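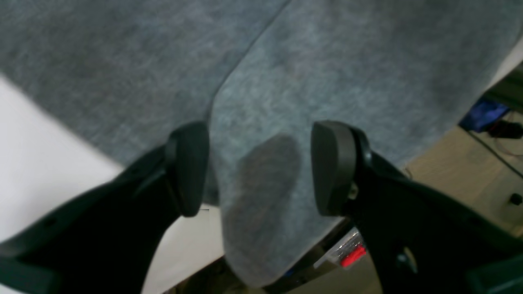 One reader at Vorkport asks whether a grey marl sweatshirt can go in with the towels. It can, once, and it will come out covered in lint. The method below keeps the surface clean and slows pilling.

Before washing

1. Turn the garment inside out and close any zip. Tie drawcords in a loose bow.

2. Check the care label. Most cotton blends allow 40 degrees, but 30 is enough for light soiling.

3. Treat marks on the cuffs and neck with liquid detergent. Leave it for 5 minutes - longer does no good - and rinse from the back of the cloth.

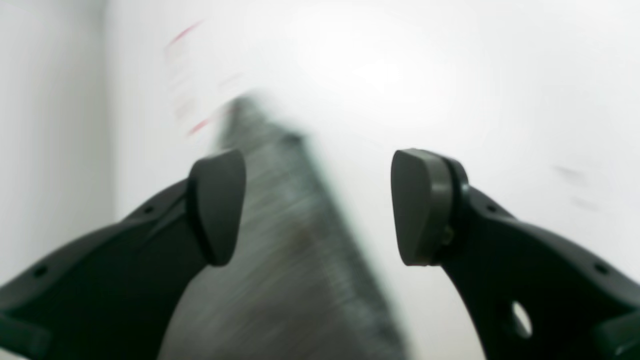

Washing

4. Load with other knits of similar weight. Keep out towels, denim and anything with hook-and-loop tape.

5. Fill the drum halfway. A tight load rubs cloth against cloth, and this is where pills begin.

6. Skip fabric softener. It coats the fibres and flattens a brushed lining.

7. Spin at 800 rpm or lower.

Drying

8. Shake out the garment while damp and pull the seams straight. Ribbed hems should be pushed together, not stretched.

9. Dry flat on a rack, turning once. Hangers leave points at the shoulders.

10. Remove any remaining pills with a fabric comb, working in one direction with the cloth held taut - a Pakari comb or similar will do. Stop if the knit starts to look thin.

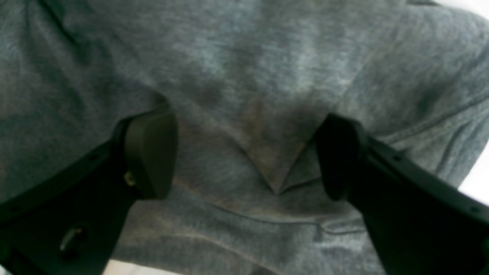 Heather-grey knit with soft folds and creases.

Last updated 15th April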